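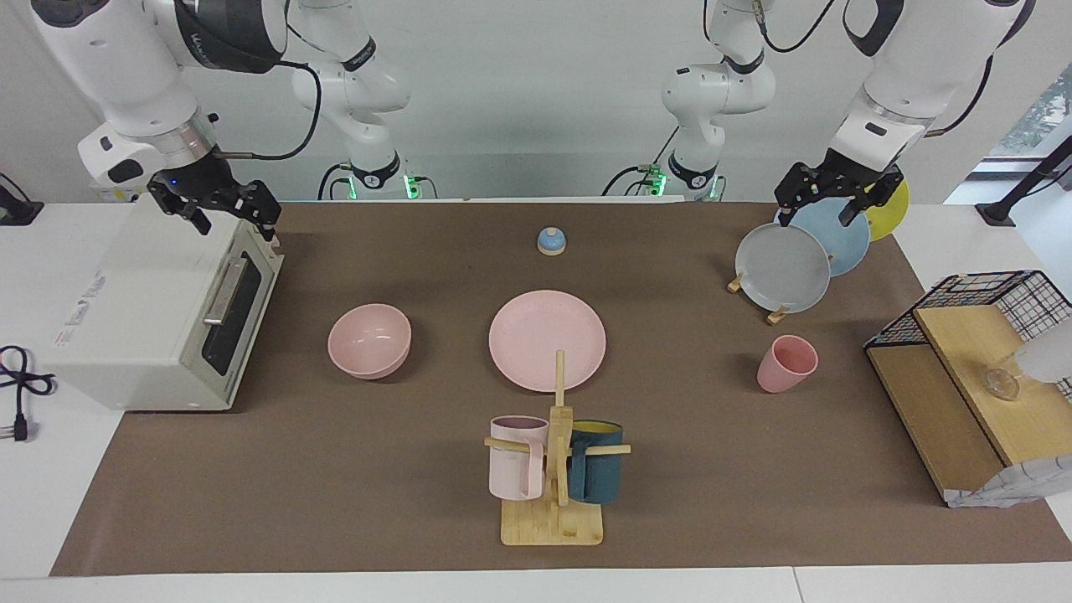

Section 3: When an arm stops and won't let go

Sooner or later one of your two arms will stop dead with its fingers still closed on something. On our bench it's nearly always the left arm and nearly always crockery. Plates standing upright in a rack, one overlapping the next, are the worst for it, and a gripper over three of those has very little room to back out if the software loses its place. Ours did exactly that in January, and I made a right mess of it by yanking, so please learn from me!

Category: Guides > Two-arm bench > Faults and recovery
Print this page | E-mail this page

CAUTION: Don't trust the green lights at the foot of an arm. On our set-up they tell you the base has power. They don't tell you the arm is safe to touch, and they stay on through a grip fault.

1. Press the stop button. Do this even if nothing is moving - a stalled arm can pick up its old job again without any warning.

2. Look at the log on the Burkley controller. A grip fault shows as code 201. If you've got code 13 instead, that's a joint overload, so leave everything where it is and go to Section 4.

3. Get someone to steady whatever is in the fingers. Shaohua Lu usually does this for me, with gloves on, standing at the end of the bench and well out of the elbow's reach.

4. Choose "Release slowly" from the hand menu. Not "Open"! Open is quick, and that's how I lost a plate and chipped the one behind it.

5. Once the fingers are clear, raise the arm straight up using the jog keys. Don't swing it sideways until it's higher than everything on the mat, mug trees included.

6. Send the other arm home as well. I used to skip this one, and then the two of them met in the middle.

7. Clear the fault, then run the empty-hand test before you put any crockery back.

Note: if the same fault comes back straight after the test, check the finger force setting. Theresia Gasser found ours had gone back to 4000 after an update, which is the factory figure and far too strong for plates. Write yours on a bit of tape and stick it to the controller.

Page updated July 10, 2023

We use cookies to remember your settings on the Breltia help pages. Accept | Manage choices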